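Subject: Re: [zukbridge-kitchen] Limescale again, and the cups

On the September thread, the original poster wrote:

> We moved into the Hayes building last spring and everything that
> goes near the tap comes out cloudy. I have tried dish soap and
> baking soda. The kettle is the worst but the plastic cups have it
> too, mostly down in the grooves. Is there any point in a softener
> for a small shared kitchen, or do people just live with it? Our
> test strip read off the top of the scale.

I am two streets over from the Hayes building, so we probably have the same water. My strip came back at 300 ppm. The label on the pack calls anything over 180 very hard.

Baking soda won't do much for scale. You want an acid. Plain white vinegar works, but citric acid powder is cheaper over a year and doesn't smell up the room. For the kettle I use two tablespoons in a full pot, bring it to a boil, switch it off and leave it for half an hour. Then rinse twice and boil one pot of clean water to throw away. If there is still a crust at the bottom, do it again. Don't scrape it.

Never mix any of this with bleach. We had a bottle of each under our sink, and I have moved the bleach to another cupboard.

Plastic cups are easier. Soak them in warm water with a spoonful of citric acid for 20 minutes, then run an old toothbrush along the ridges. After that, most of it comes down to how they dry. If a cup stands right side up, the last bit of water sits in the bottom and leaves a ring. Ours go on a wire rack now, upside down, so they can drain.

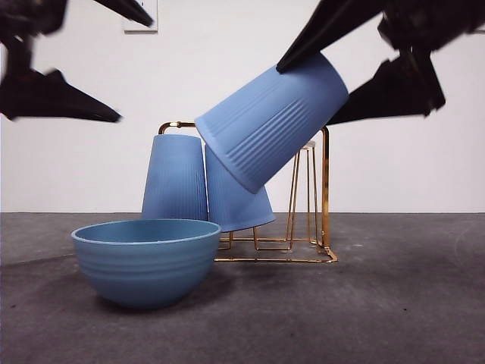

Blue ridged cup and the wire cup rack.

On the softener - I looked into it for our floor and decided against it. The cheapest unit I found was an Ika under-sink model, and the plumber wanted 154 on top of that to fit it. You also have to keep buying salt. For one kettle and a shelf of cups I couldn't make the numbers work. A filter jug is a middle road. We have a Flirkier, and the cartridge is rated for 100 liters. With hard water I would change it sooner, as the tea starts to get a film on top well before then.

If you rent, ask the building office before you buy anything. Our boiler was serviced under work order 2209 and the man left a sheet with the hardness reading on it. They may have one for your place too.

One question back to the list: has anyone found something that works on shower glass? Vinegar takes it off but it is back within the week, and I am tired of wiping it down.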